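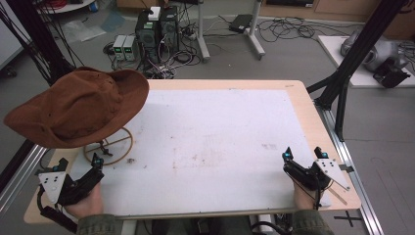

Figure 1. Hat on its wire stand, with one gripper in each hand of the demonstrator.

Robot Learning from Demonstration, Unit 3
Collecting demonstrations with hand-held grippers
Notes by Kyriaki Kyriakidis, with corrections from Bleddyn Skyrme

1. Why we do not drive the robot

In the last unit we looked at teleoperation, where a person moves one arm and the robot copies it. The method gives very clean joint data, but it is slow, and the operator gets tired. In the present unit we study another way. The demonstrator takes a gripper in each hand and does the task directly, at the table. The robot is not needed until the policy is tested.

The price we pay is that we do not record any joint angles. We only have the position and the orientation of each gripper, and how far the fingers are open. To recover the position we use a plate with a known pattern of dark dots, fixed to the gripper. If the tracking sees enough of the dots, the pose of the plate can be computed, and from it the pose of the fingertips by one fixed transform. Please revise the section on rigid transforms before Monday, as we will use it without repeating it.

2. The hat task

Our example is from the Luromska set, which Munther Tannous and Rami Majali prepared for this course. The task is to take a hat from a stand and to put it back. It sounds easy. For a policy it is difficult for two reasons. The hat is soft, so its shape after the grasp depends on where the fingers have closed. The stand is light and made of thin wire, so a small push at the wrong height will move it or turn it over.

The set has 400 demonstrations. Of these, 16 were removed by Rami after checking, mostly for lost tracking of one plate. The removed ones are kept in a separate folder and you will need them for Exercise 2.

3. Occlusion

A large soft object hides things. When the brim lies over the fingers, the images do not show the contact between finger and cloth, and this contact is exactly what we would like to learn from. The plate must therefore be mounted so that it stays outside the object during the grasp.

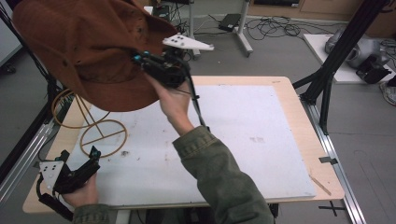 Figure 2. Right gripper under the brim. The fingers are partly hidden, but the plate remains visible beside the hat.

Compare the two grippers in Figure 2. The left one is away from the hat and its open fingers can be seen well. For the right one we must trust the plate and the finger opening signal. In the lecture I will show what happens to the estimated fingertip position if the plate angle is wrong by 3 degrees. The error grows with the distance from plate to fingertip, so a compact mount is preferable.

4. Result

Leonie Widmer trained two policies on the same demonstrations, one with images only and one with images and gripper pose. The second one was clearly better in lifting the hat. In placing it back the difference was small, and we do not yet have a good explanation. My own guess is that the wire of the stand is too thin for the image encoder at the resolution we use. Bleddyn does not agree and thinks the placing movements in the data are too different from each other. Both ideas can be tested.

5. Exercises

Exercise 1. Write the transform from plate to fingertip for the left and for the right gripper. State which values you must measure and which you can take from the drawing.

Exercise 2. Choose four of the removed demonstrations. For each, find the first moment at which tracking is lost and say what hides the plate, if anything does.

Exercise 3. Propose one change to the stand which would let us test my guess from section 4. The hat and the table must stay the same.

Hand in on paper or by the course page. Questions about the data go to Munther.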